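How to nominate someone for a civic honor (and not lose your mind over the form)

Last May I put my old choir director up for the Mudmont Medal, our county's award for services to music and charity. She got it! So now people at rehearsal keep asking me how it's done, and I'm writing it all down once.

Start with the rules page. Mudmont wants one nominator, two supporting letters and a citation of no more than 400 words. You can't nominate yourself or your spouse, and the person has to be living. Check the deadline too. Ours was a Friday at noon, and I'd had midnight in my head the whole time (yikes).

Next, gather facts before you write a word. I went through old concert programs and newsletters and came up with 259 performances and $2,632 raised at the very first benefit night. Numbers like that do so much more for you than "tireless" or "beloved," and I say this as someone whose first draft had "tireless" in it four times.

Type everything up in a plain document first and save a copy somewhere else. The online form times out.

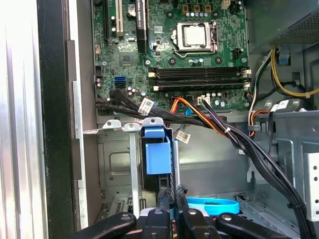
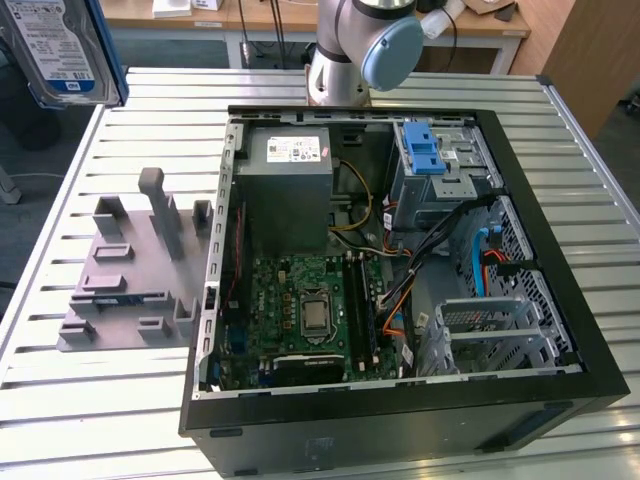
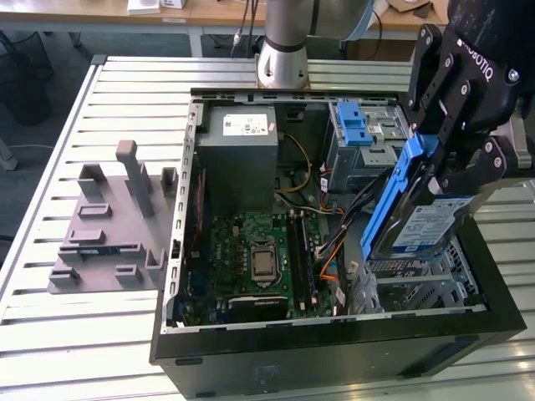
Now the citation. Open with what the person did, then who it helped, then how long they kept at it. I read mine out loud in the kitchen and cut every sentence I stumbled on, and it went from way too long to just under the limit in one evening.

For the letters, pick people who know different sides of your nominee. One of mine came from a former student and the other from the hospice that got the concert money. Give them 9 days at least, and send them your list of facts so the dates match!

Keep it quiet, too. Mudmont asks that the nominee not be told, and I nearly blew it twice over coffee.

After you hit submit you'll get an email with a reference number. Print it. If you haven't heard anything by the end of the following month, call the office and read them the number, and they'll look it up while you wait.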